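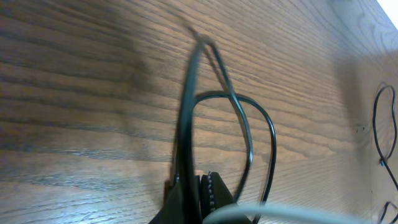

Black cable in the gripper, with more waiting on the table.

Vilmos Fodor has eleven minutes before the next cart comes in, so we talk standing up. Coffee on top of a parts cabinet. He ran the cable bench at Jiline for years, by hand, and now he runs it with two arms and a screen. Same bench, same stool. He doesn't use the stool much.

"People ask did it take my job," he says. "It took my thumbs' job. My thumbs are fine with it."

Jiline does repair and repack work for other companies. Returned chargers, audio leads, sensor cables, whatever comes in the boxes. Every one has to be untangled, looked at, looped, tied and bagged. Dull work, and hard on the hands. At the peak in December the floor put through 1,572 cables in a single shift, 11 people on it, and half of them were wearing wrist braces by the end of the month.

The arms came in after that. The supplier is Pleltel, the software side is a smaller outfit called Skitell, and the two of them don't always agree on whose problem a problem is. Fodor makes a face when I bring that up. "I call one, they say call the other. I got both numbers on the wall now. I call both at once."

So what does the machine do well? He thinks about it. Picking up. Holding. Not getting bored. "You give it a straight lead, nice and stiff, it'll go all night. It's the thin ones. Thin black ones, they go everywhere. You lift it and it makes its own shape. You can't tell a cable what to do, you have to sort of ask."

Black on a dark table was a headache too, he says. They've moved the lamps more times than he can remember, and glare is still an issue when the afternoon sun gets in through the dock door. He wants a matte white top. The request is in. It has been in for a while.

Tâm Đồng joins us halfway through, still has her gloves on. She came over from packing, third shift, and these days she trains new people on the bench, which mostly means training them when to step in.

"First week everybody steps in too soon," she says. "They see it miss once and the hand goes to the stop button. Let it try again. Second miss, ok, now you go."

And the ones who never step in?

"Those are worse. They look at the phone. Then there's a knot this big." She shows me with both hands. It is a big knot.

She liked packing, she says, and didn't ask to move. Her old crew talked all shift. The bench is quieter and you're on your own with the screen for long stretches. Pay went up one grade. She's glad about that and a little sore about the rest of it, and she doesn't seem to think one cancels out the other. "I eat lunch with packing still. I walk over there. It's 63 steps, I counted, because the supervisor said it was too far."

Nobody was let go when the arms came in, both of them want that in the piece. But two people who left weren't replaced, and the night crew is smaller then it was. Fodor says it flat. "You can call that what you want. There's less of us."

The wrist thing is real, though. He used to tape up every morning. Hasn't bought tape since spring. He tells me about the day a full Kwiatkowski order landed, 343 sensor leads in one crate, all thrown in loose like spaghetti, and how in the old days that would have been him and two others for most of a shift, swearing. This time he sat with the log open and pulled out the bad ones by hand while the arms did the rest. Slow, he says. Slower than a good person on a good day. But it was the same speed at the end as at the start, and he went home and fixed his daughters bike.

What would he change, if they let him? The table. The two phone numbers. And he'd want the operators in the room when the next line gets planned, which didn't happen last time. The first layout had the screen behind you. You had to turn around to see what the arm was doing in front of you. "Somebody drew that," he says. "Somebody got paid."

Đồng wants a second chair. Also a radio. She has asked about the radio.

I ask if either of them would go back to doing it all by hand. Fodor says no before I'm done with the question. Đồng takes longer. "For one day," she says. "With my crew. One day, sure."

The cart comes in early. Fodor leaves the coffee where it is and goes to look in the first box, gets a lead up between two fingers, tugs, and the whole nest comes up with it. He puts it back down and calls Đồng over.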